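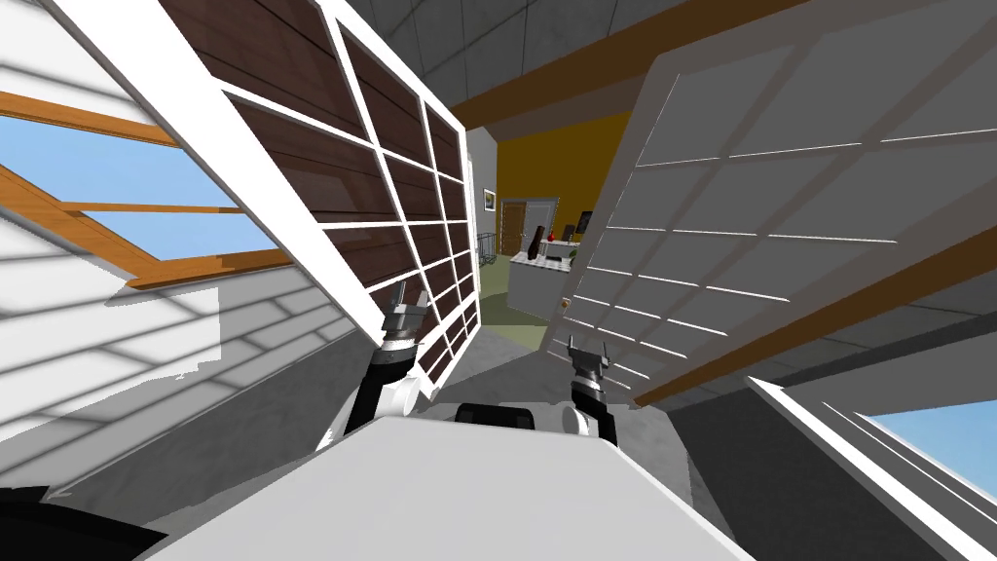

人机协作安全规范组

双臂移动机器人开门作业操作规范编制项目 中期进展报告

报送:Flandus基金项目管理办公室
执笔:Shuzhen Cai
日期:13/02/2019

一、本期工作范围

按任务书第二阶段的要求,本期完成三项内容:修订《室内门体推拉作业操作规范》草案第三版,在仿真环境中对照规范条款执行开门任务,整理偏差记录并提出条款修改意见。实体机测试不在本期范围内,原定7月开始,目前计划不变。

仿真场景为一套住宅内景,任务是双臂机器人从两扇格栅门之间打开通路。门面带白色格条,左侧一扇格条后面是深色木纹板。选用这类门体的原因在第二版评审时已经说明:格条之间的凹格容易让夹爪指端卡入,平板门上看不出这一问题。Renside方面曾建议同时保留平板门作对照,我们已采纳,平板门数据单独存放,不与本报告数据混用。

二、完成情况

本期共执行仿真任务379次,其中285次全程符合草案第三版的各项条款,其余94次至少触发一条偏差。偏差按条款编号登记,同一次任务触发多条的,分别登记,不合并。全部任务共产生日志条目3,688条,已按附录B的字段要求归档。

偏差主要集中在以下条款。

第4.2条,接近速度。草案要求夹爪进入门体前方限定区域后降速,并在接触前保持低速。部分任务中左臂降速符合要求,右臂仍按自由空间速度运动。查日志后确认,限定区域只按单侧门体定义,另一侧没有纳入。条文本身写的是“门体”,没有写明双扇门如何处理,执行方的理解不算错,应由规范来补。

第4.5条,接触位置。草案规定推门时指端应落在门框实体部分,不得落在格条交叉处或凹格内。图中左夹爪位于白色格框下缘处,右夹爪两指张开、朝上,在右侧门体下角的下方。这类姿态在评审中争论较多:指端朝上接近下角时,如果门体继续转动,夹爪与门角的间距会变小,而现行条文只规定了接触点,没有规定未接触一侧的最小间距。建议增补,具体数值待实体机测试后确定。

第5.1条,双臂同时作业。草案要求两臂不得同时对两扇门施力,除非任务单上明确标注。本期有少量任务未标注即双臂同时施力,原因是任务单模板里该项默认为空,系统把空值当作允许。模板已改,空值一律按禁止处理。

第6.3条,通路确认。机身进入门间空隙前,应完成一次通路宽度确认,并将结果写入日志。执行情况较好,漏写的几条都出在同一批任务中,与日志模块升级有关,已补录并注明。

三、条款修订

根据上述偏差,拟对第三版作如下修改,形成第四版征求意见稿。

第4.2条增加一款:双扇门作业时,限定区域为两侧门体限定区域的并集,任一夹爪进入即两臂同时降速。

第4.5条增加一款:未接触门体的夹爪应与门体边缘保持最小间距,无法保持时应先退出再调整姿态。

第5.1条将“除非任务单上明确标注”改为“任务单须填写允许或禁止,未填写的不得下发”。

第6.3条不作文字修改,在附录B中增加必填字段校验。

另有一处术语问题。第三版中“门把”“拉手”“旋钮”混用,Toprak的审稿意见指出,小尺寸旋钮的抓取条件与长拉手差别较大,不应共用一条。第四版将三者分列。右侧灰色门体左缘有一枚黄色小旋钮,即适用旋钮类条款。旋钮类的抓取力上限暂空,等待夹具资料。

四、窄通路作业的补充要求

两扇门之间空隙较窄时,两臂需同时前伸,夹爪、机身前缘和门体之间的相对位置变化快,单独满足各臂条款并不能保证整体安全。本期为此单列一节,编号第7节,共四条:

7.1 进入窄通路前,两臂应先收至规定姿态,逐臂前伸。
7.2 一臂前伸期间,另一臂不得改变高度。
7.3 机身前移与手臂运动不得同时进行。
7.4 任何一侧门体状态不明时,按未打开处理。

第7.3条对作业时间影响最大。Stoltuseo项目组反馈,按此执行后单次任务时间明显增加,希望放宽。我们的意见是先保留,待实体机测试后再议。仿真中已按第7节重做147次任务,记录包含在前述总数之内。 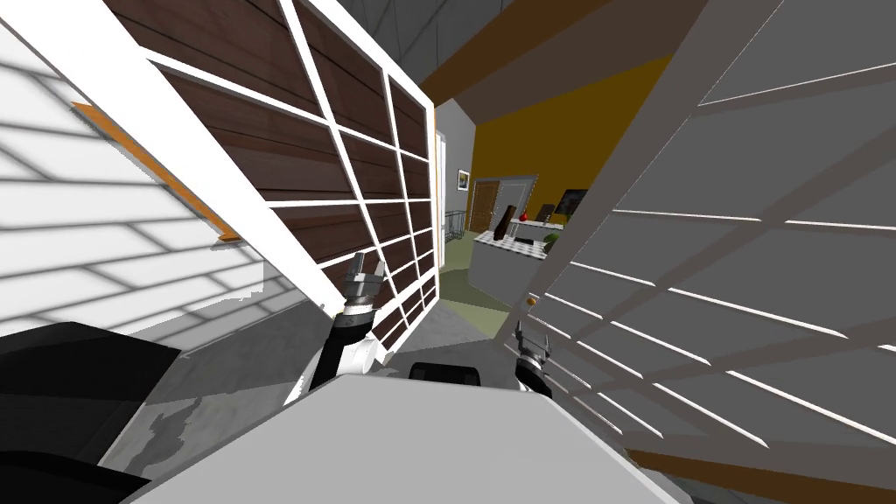 五、存在的问题

1. 仿真中门体铰链阻力为固定值,与实际门体有差距,第4.5条的结论在实体机上需要重新验证。
2. 第四版征求意见稿尚缺旋钮类抓取力上限,影响附录C定稿。
3. 偏差登记目前由一人初判、一人复核,两人意见不一致时没有书面处理办法,下期补上。

六、下期安排

发出第四版征求意见稿,收集Renside、Toprak和Stoltuseo三方书面意见;完成偏差判定办法;编写实体机测试的现场安全须知,包括急停位置、人员站位和围栏要求;7月进入实体机测试。

七、经费与人员

本期支出在批准预算内,无科目调整。人员无变动。实体机测试所需围栏和急停装置的采购申请随本报告一并报送,请Flandus基金项目管理办公室审批。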